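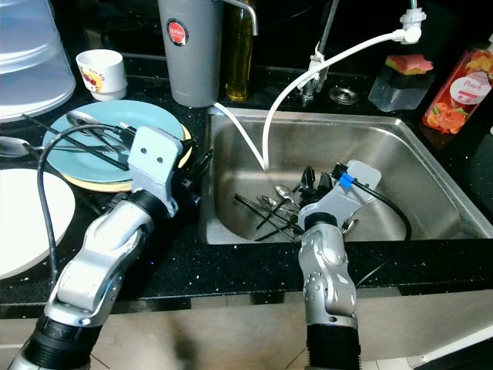
Going to a robot open day, what should I look at?

Posted by Noemi Caputo

So I'm off to the Gerthorpe open day in April and the kitchen demo is the bit I want to see – two arms sorting spoons and chopsticks at a sink! Anyone been? Is it worth the 30 minute wait, and can you get close?

Fiorella Fabbri
Yes, go. Get there early.

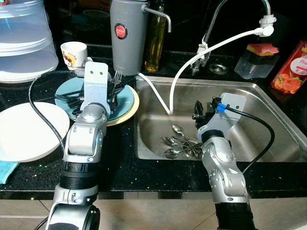
Answered by Iraís Gallegos

I went last time and stayed way too long (my kids dragged me out). Stand on the side where you can see down into the sink, and watch the fingers when there's a pile of spoons lying every which way. Metal on metal looks really hard to me! Ask the staff about the grippers too – they love that, and I got a good eight minutes out of one guy. Parking was a pain, so take the shuttle.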